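Site visit: Promholm carpet tile plant
2021-11-18
Report by Beca Prosser

The tour covered yarn intake, tufting, backing and cutting. Yarn arrives on cones and is stored by dye lot. Lots are not mixed within a run, as small shade differences show up clearly once the tiles are laid side by side. The tufting hall holds 3 lines, 2 of them running during the visit.

Low-pile styles make up most of the output. Speckled grays sell best to offices, according to the guide, and are specified where foot traffic is heavy.

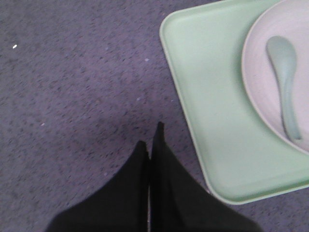 Backing is applied in two passes, then cured in a long oven. Line speed is set by the oven, so the tufting machines are often held back to match. Cut tiles are checked for squareness against a steel gauge. Rejects go to Lokbridge for shredding, up to 15 pallets in a busy month.

The test room came last. Samples are walked on, rubbed and left under lamps, then graded by eye against a reference set.
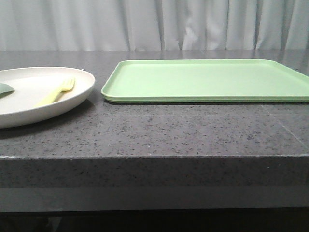 Grading is done by two people separately, and a third is called in when they differ. Records go back to June on paper and are now being moved to a database. Parking is at the Cernholm gate. Allow extra time for sign-in.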